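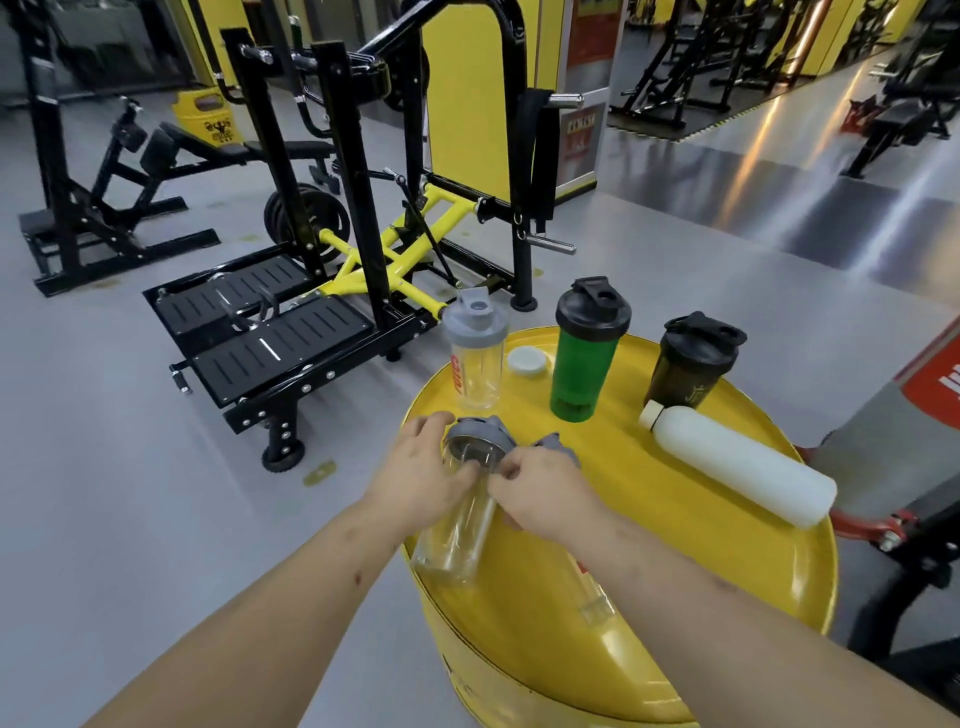 Elovov

Elovov is a page layout program for making short books, booklets and workbooks on a tablet or desktop computer. It was written by Gráinne Phelan and is published by Dunmore. The current release is dated 26 February 2024.

Overview

A book in Elovov is a single project file holding page templates, text, pictures and a table of styles. Text may be typed directly or brought in from a word processor file. Headings, body text and captions are matched to the style table on import; anything unmatched is set as body text and listed in a report.

The program is supplied with 169 page templates, grouped under 17 trim sizes. Templates can be edited, but an edited template is stored in the project and does not replace the supplied one.

Page numbering

Numbering is worked out by section. Front matter takes small Roman numerals and the main text takes Arabic numerals starting from 1. Blank pages added to make up a printing sheet are counted but carry no printed number. Early releases printed the number on these pages as well, a fault corrected in the April update.

Export

Finished books are exported as PDF or EPUB. Fixed layouts keep their line breaks in PDF only. In EPUB the text reflows, footnotes become linked notes at the end of each chapter, and any picture placed across two pages is reduced to one.

Limits

A project may hold up to 1,974 pages. Right-to-left scripts are not supported, and indexes must be marked by hand.

Related software

Wemcombe, from the same publisher, prepares covers and opens Elovov files to read the spine width. Grerkcombe is an older layout program whose files can be imported without their styles.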